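Notebook – Gillis app, referral codes
November

Picking up from the last entry. The invite screen is in the test build and Obed has it on his phone and the old tablet. Codes are six characters, letters and digits, no zero or letter O after the mess with the Drestanby codes.

Morning: ran the signup flow with a code pasted in, typed in, and passed through the store link. Pasted and typed both work. The store link loses the code if the person opens the app more than 30 minutes after installing. Kobina thinks the Korletey library clears its cache on a timer. He is reading through it now. Until then the help text should tell people to enter the code by hand.

Reward is 200 points to the inviter and the same to the new member. Points were showing up twice for anyone who signed out and back in before the first sync. Fixed by checking the member ID on the server. I went through the log for the test accounts and found 217 double entries, all from before the fix. Obed removed them with a script – he kept a copy of the table first, it's in the shared folder under Ikusby.

Limit is 5 invites per account for the first month. The app lets a member send a sixth and then shows a blank page. Needs a proper message. Wording I put in for now: "You have used all your invites. More will be added next month." Kobina wants it shorter.

Lowercase codes were being rejected. They are now changed to capitals before the check. Spaces at the end are trimmed too, which was most of the complaints from the fan club testers.

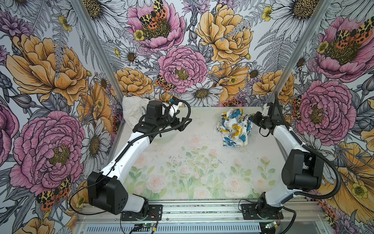
2 min read

Afternoon: looked at the fan wall. Photos post fine over wifi. On a slow connection the upload bar reaches the end and stays there, and the post appears only after a refresh. Same on both devices. Not related to the codes, so I opened a separate ticket.

Still to do:
– message for the sixth invite
– store link, waiting on Kobina
– ask Obed if the points page can show who joined with your code, or only the total
– change the share text, it still has the old app name in it

Build goes to the testers once the first two are closed.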